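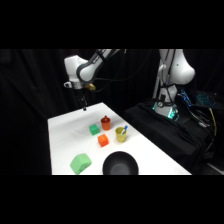
Stenia (instrument)

The Stenia is an electric keyboard instrument in which steel reeds are set sounding by a felt-covered wheel. It was made by the firm of Laing in the town of Livon from the early 1970s until the middle of the following decade. It belongs to the same general group as the electric piano and the reed organ, but differs from the first in that a note can be held for as long as the key is down, and from the second in that no air is used. The sound is soft in attack and rich in low overtones, and it has been used mainly in slow instrumental music, film scoring and church accompaniment.

Contents
History
Construction
Sound and playing technique
Models
Use in recordings
Repair and upkeep
Later versions
See also

History

Laing began as a maker of parts for reed organs. When trade in those instruments fell away in the 1960s, the firm had a large stock of reed steel and the tools to cut it, and its workshop began tests on other ways of making a reed sound. Plucking and striking had both been used by other makers. The workshop chose friction, by means of a turning wheel, after trials with a short test keyboard of two octaves. The test keyboard was not sold.

The first model for sale was shown at a trade fair in March 1971. It was aimed at small churches and chapels with no room for a pipe organ. Sales to churches were slow. The instrument took several seconds to reach full speed after being switched on, and its low volume made it unsuited to leading a congregation. A larger share of early buyers were studios and music colleges.

A second model followed four years later with a better pickup system and a built-in amplifier. Most of the instruments in use today are of this type. Production ended when the firm gave up its keyboard department to concentrate on spare parts. According to the workshop ledger, 303 instruments left the factory in all, not counting test pieces and those returned and rebuilt. The keyboard department's building in Livon was later let as storage.

Construction

The main parts of the Stenia are the keyboard, the reed frame, the wheel shaft and the pickup rail.

The keyboard has five octaves, from C to C. Keys are of spruce with plastic tops. Each key works a lever that raises one reed from its rest position until the edge of the reed touches the wheel above it. The distance of travel is small, and correct adjustment of the lever is the chief factor in how evenly the instrument plays.

The reeds are flat strips of tempered steel, fixed at one end to a cast frame. The longest reed is 400 millimetres long when measured with its clamped section. Low reeds carry a brass weight near the free end. Tuning is done by filing: metal taken from the tip raises the pitch, and metal taken from near the clamp lowers it.

A single shaft runs the width of the case and carries the wheels, which are covered in hard felt treated with rosin. The shaft is driven by a belt from a mains motor. On the first model the motor ran at one fixed speed. On later instruments a switch gave a choice of slow and fast.

The pickups are magnetic and are mounted on a rail below the free ends of the reeds. The rail can be moved forwards and back by a lever at the left of the keyboard. Moving it towards the tips gives a rounder tone, and moving it away gives a thinner and brighter one.

The case is of birch board with a walnut finish. The legs screw off for transport, although the reed frame is heavy and the makers advised that the instrument be carried by two people and kept level.

Sound and playing technique

A note on the Stenia begins gradually. When a key is pressed lightly the reed touches the wheel with little force and the note may take a second or more to reach its full level. Greater pressure shortens this time and adds a scraping sound at the start. Once the note is sounding, further pressure makes it slightly louder and lowers its pitch by a small amount. Players use this to produce a slow vibrato with the finger.

When the key is let go, the reed leaves the wheel and continues to ring until it is stopped by a damper. A knee lever holds all the dampers off. With the dampers off, low notes ring for up to 20 seconds, and chords played one after another run together. Much of the music written for the instrument relies on this.

Fast passages are not practical in the lower two octaves. Written parts usually give the lower notes in long values and keep any movement to the upper half of the keyboard. Repeated notes are also weak, as a reed that is still ringing does not always catch cleanly on the wheel a second time.

Models

Stenia I. First model. Fixed wheel speed, no amplifier, single output socket. Five octaves.

Stenia II. Two wheel speeds, built-in amplifier and loudspeaker, movable pickup rail with a longer range. Five octaves. The list price in the first year of sale was 1,940 pounds, without legs or cover.

Stenia II C. Church version of the above. Loudspeaker in a separate cabinet, plain oak finish, and a swell pedal in place of the knee lever. The lack of a knee lever means that the dampers cannot be held off, and some owners have had one fitted.

Stenia Portable. Three and a half octaves, in a folding case. Made in small numbers. The lowest reeds were left out to save weight.

Use in recordings

The Stenia was taken up by composers working with long tones and slow change of harmony. Its low volume was no drawback in the studio, where the pickup signal could be recorded directly. Several records on the Gaso label from the late 1970s have it as the main or only instrument, often played through tape delay. The label's house studio owned a Stenia II, and the slight unevenness of its lowest octave can be heard on a number of releases.

In film and television work the instrument was used chiefly for held backgrounds beneath speech. Such parts were seldom credited by instrument, and on album sleeves the Stenia is at times listed only as "reeds" or "organ". This has made a full list of recordings hard to draw up.

Repair and upkeep

The felt on the wheels wears and hardens. Hardened felt gives a harsh tone and must be replaced, a job that requires the shaft to be taken out. Too much rosin has a similar effect and also leaves dust on the pickups, which can be removed with a dry brush. Oil must be kept away from the felt.

Reeds break most often at the clamp. Original spares are no longer made, and new reeds are cut by hand from strip of the same thickness. Drive belts of the right length are sold for sewing machines. Mains wiring on the first model does not meet present standards and is normally renewed before use.

Later versions

A sampled version of the Stenia II was issued as software on November 8, 2019. It includes both wheel speeds and three positions of the pickup rail. The lowering of pitch under finger pressure is available only with keyboards that send pressure data.

See also

Bowed piano
Electric piano
Friction instruments
Harmonium
Hurdy-gurdy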